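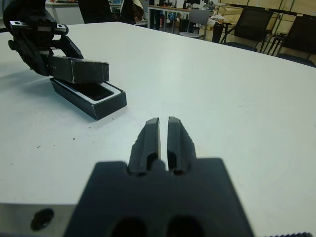

Palomora table, matt white
Item no. 329
Maker: Merudix
Availability: to order
Last revised: January 21, 2023

General

The Palomora is a large work table for packing rooms, sorting areas, craft rooms and shared offices. It has a smooth white top with a matt finish, intended for places where strip lighting or a nearby window makes a gloss surface tiring to work at. The top is supplied in white only. Legs are ordered separately and are listed under accessories.

Specification

Top thickness: 31 mm
Weight of top: 42 kg
Surface: smooth, matt, white
Edges: straight, finished on all sides
Use: indoor, dry rooms
Assembly: 2 people

Surface

The finish has no grain or pattern. Small parts, labels and printed cards are easy to pick out against it, and so are crumbs and grit, which should be brushed off before anything heavy is pushed across the table. Under cool or indirect light the white may look slightly blue or grey. Customers matching the top to existing furniture should ask for a sample piece and look at it in the room where the table will stand. Samples are free and need not be returned.

Pencil comes off with a damp cloth. Ballpoint and marker should be wiped off straight away. Do not cut directly on the top; a cutting mat from any supplier is suitable, provided the underside is clean.

Cleaning

Brush or vacuum loose dirt first. Wipe with lukewarm water and a little washing-up liquid, then dry with a soft cloth. Scouring powder, steel wool and melamine sponges polish the surface and leave shiny patches. These cannot be made matt again and are not covered by the guarantee.

Fitting

Lay the top face down on a blanket or on its own packing. Fix the legs loosely, turn the table over with a second person, set it level with the adjustable feet and then tighten all screws. Do not drag the assembled table. Check the screws again after a month of use.

Tables can be placed side by side. Joining plates (Dulline pattern) are available for this and are screwed to the underside. They hold the edges level but do not carry load, so each table still needs its full set of legs.

Accessories

Fixed legs, set
Height-adjustable legs, set
Joining plates, Dulline pattern, pair
Cable tray, underside mounting
Spare feet

Delivery

The top is sent flat on a pallet, to the kerb. Delivery to an upper floor must be arranged when ordering. Transport damage should be noted on the delivery slip before signing.

Orders and samples: Kęstutis Lapiņa
Technical questions, spare parts: Ivars Uibo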